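Cuaderno de taller, célula de percha (banco Stetcombe)
Entrada: 2020-01-01
Escribe: Yuzuki Fujimoto. Turno con Kamlesh Agarwal.

Asunto: parada de la pinza con bolsa a medio agarrar y el brazo todavía en movimiento.

Retomo lo que dejó apuntado Tetsuya. La tarea es la de siempre: el brazo se acerca a las bolsas colgadas, abre la pinza, sube hasta tener la bolsa entre los dedos, cierra y la descuelga. Arrancamos con la configuración que venía puesta, sin tocar ganancias ni límites de par.

Las primeras pasadas, bien. En el ciclo 1.898 del contador la pinza recibió la orden de cerrar y se quedó a medio recorrido. El controlador Vustik dio "agarre confirmado" igualmente y el brazo empezó la retirada. Los dedos tenían cogida solo la tela de abajo, el tirón fue lateral y la bolsa volvió a caer contra las otras. No se rompió nada. Kamlesh tenía la mano cerca del paro y lo pulsó, pero el brazo tardó en pararse más de lo que nos gustaría.

Dos cosas distintas, entonces, y las apunto por separado porque ayer las mezclamos al hablarlo.

Primera: el falso "agarre confirmado". Miré el registro. La confirmación se da cuando la corriente del motor de la pinza pasa el umbral, sin comprobar la apertura. Si un dedo roza algo o la tela se arruga debajo, la corriente sube y el programa lo da por bueno. Repetí el cierre en vacío frenando un dedo con un taco de goma y salió lo mismo: confirma con la pinza casi abierta. O sea que el fallo se reproduce.

Segunda: el paro. El botón está cableado a la entrada de parada controlada, la que decelera siguiendo la rampa. Según el esquema que nos pasó Forstead debería cortar por el relé de seguridad. Alguien cambió el conector cuando se movió el armario en mayo, y en la hoja de cambios no figura. Kamlesh siguió el cable hasta la bornera y lo confirma. Hasta que se corrija, la célula no se usa a velocidad normal. He dejado la llave en modo reducido y un cartel en el armario.

Con la velocidad limitada hice unas cuantas aproximaciones más, sin cerrar, para ver si la posición de entrada tenía algo que ver. Con las bolsas juntas las correas se cruzan unas por delante de otras, y eso complica el punto de agarre. Ottar opina que hay que entrar más alto. Yo no lo veo claro: más arriba están las correas y es más fácil enganchar una que no toca.

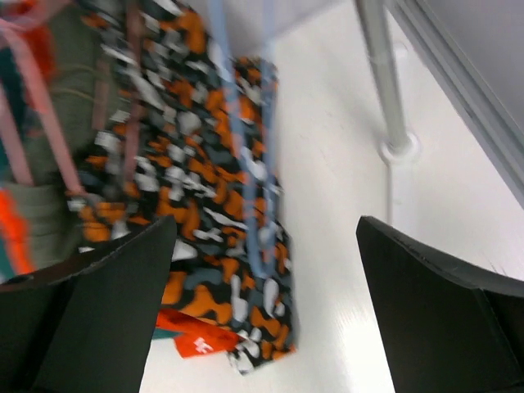

De momento dejo la altura de entrada como estaba y toco solo la lógica de confirmación. El cambio: además de la corriente, pedir que la apertura medida esté por debajo de un máximo y que se mantenga estable durante alrededor de 100 ms. Si no se cumplen las dos condiciones, abrir, retroceder por la misma trayectoria y avisar. Nada de reintento automático por ahora. Está escrito en la rama de pruebas, sin cargar.

Le pregunté a Hinata por el encoder de la pinza. Dice que la lectura es fiable con los dedos cerca del cierre y que en el otro extremo tiene algo de holgura. Para lo que queremos vale.

Pendiente:
Recablear el paro al relé y probarlo con el brazo en movimiento antes de quitar el cartel (Kamlesh).
Pedir a Stojanovska el plano actualizado de la bornera, el nuestro es anterior al traslado.
Cargar el cambio de confirmación y repetir la prueba del taco con cada dedo (yo).
Revisar las almohadillas de la pinza. La del lado del motor se nota más lisa al tacto, puede que no influya.
Apuntar en la hoja de cambios lo del conector, aunque sea tarde.

Copia del registro en la carpeta compartida, con el nombre de la célula y el número de ciclo. El tramo que interesa empieza justo antes de la orden de cierre.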